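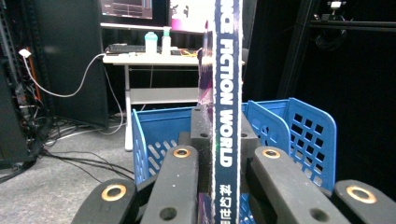
Last updated: August 27, 2022

Thread on contact resistance in screen-printed silicon cells, and why I think we have been blaming the paste for something the furnace does. Long. Mostly for people who fire cells for a living.

Background. The front grid on a standard cell is silver paste, printed through a mesh, dried, then fired. During firing the glass frit in the paste melts, eats through the silicon nitride coating and lets silver reach the emitter. Too little etching and the contact is poor. Too much and you damage the junction.

Both faults cost you fill factor, but they do it in different ways. Poor contact shows up as series resistance. A damaged junction shows up as shunting or as extra recombination in the depletion region, depending on how bad it is. If you only look at fill factor you cannot tell them apart.

So step one, always: separate them. We use Suns-Voc for the pseudo fill factor, which leaves out series resistance, and compare it with the fill factor from the ordinary light curve. A large gap between the two points at the contacts, the fingers or the rear. A low pseudo fill factor points at the junction.

At Henstead we run a small pilot line. Belt furnace, 8 zones, the last 2 of them doing the actual firing. Everything before that is burn-out and preheat. Wafers are p-type mono with a passivated rear and a phosphorus emitter.

In June we changed to a lightly doped emitter with a sheet resistance of 84 ohms per square before oxidation. I know plenty of lines are well above that now. For our diffusion tube it was a step up, and the fill factor dropped as soon as we made it.

The obvious reading: a lighter emitter has less phosphorus at the surface, so it is harder to contact, so you need a more aggressive paste. We had a candidate from Cuvesell and went as far as ordering a second jar of it.

Irfan Subramaniam then asked for the transfer length measurements broken down by position on the wafer. I had been averaging them. The centre strips were fine. The strips from the leading and trailing edges were much worse, and the trailing edge was the worse of the two.

If the paste could not contact the emitter, the centre should have been bad as well. Same print, same paste, same drying. I checked the emitter for uniformity with a four-point probe map and it was slightly heavier at the edges, which ought to have made the edge contact easier.

That left temperature. We ran a thermocouple wafer through with junctions at the centre and at both edges. The set points had not been touched since the previous recipe. The edge junctions peaked lower than the centre and spent less time above the frit's softening point.

The old, heavier emitter had been hiding this. It could be contacted over a wide range of peak temperatures, so an underfired edge still passed. The new one has a narrower range and the edges fell out of it. Nothing in the furnace had changed.

A note on thermocouple wafers, as I get asked. Bare wire cemented to the surface reads differently from wire held down by a spring clip. Neither gives you the true silicon temperature. Pick one method, keep to it, and treat the result as relative. Comparing your peak with a figure in somebody else's paper is a waste of an afternoon.

Also: use a wafer with the same nitride and the same rear metal as your product. A bare wafer absorbs differently under the lamps. Ours had been cut from old stock with no aluminium on the back, and I had to repeat a full day of profiles once I noticed.

The first fix we tried was the lazy one, raising the peak. The edges improved. The centre got worse, and the pseudo fill factor fell with it. Electroluminescence images showed dark areas following the fingers in the middle of the cell. Overfired, in short.

The second fix was belt speed. A slower belt gives the edges more time to catch up but softens the cooling ramp. We need the ramp steep for the aluminium side and for the hydrogen passivation, so I gave up on that fairly quickly.

What worked was moving heat earlier. Raise the last preheat zone, leave the peak alone. The wafer then enters the firing section hotter and more even, and the difference between edge and centre at the peak shrinks. Aatos Lappalainen suggested this before we began and I did not give it enough weight.

There is a limit. Push the preheat too high and the binder burns off too fast, which leaves pores in the fingers and raises the line resistance. Check finger resistance on every split. Cross-sections are better but slow.

On the paste. We did run the Cuvesell paste afterwards, with the new profile, against our existing one. The contact was slightly better and the recombination under the metal slightly worse. Net effect on efficiency was within the scatter of the group. We stayed with the existing one.

On the rear. A few people replied to an earlier post saying the series resistance could be the local aluminium contacts. Fair point. We checked by measuring half-cells with the front grid probed on every finger, and the rear contribution did not move between splits.

Hong's method for the transfer length strips is worth copying: scribe from the rear with the laser, snap by hand, and discard the outermost strip. Strips cut all the way through from the front leave a damaged edge that shunts the measurement and gives a sheet resistance that is too low.

Still open: the trailing edge remains a little worse than the leading edge. My guess is airflow in the cooling section, though Irfan thinks the belt is carrying heat away where the wafer sits on it. The Golirdale furnace has a different belt mesh, so we have asked for time on it with the same batch of wafers.

Two requests. If you have edge-resolved contact data on emitters lighter than ours, I would like to see the shape of it even without a scale. And if you have measured leading against trailing edge with the wafer turned round between drying and firing, please say what you found. We have that split queued for the next run.

This site uses cookies to remember your settings. Accept all | Manage preferences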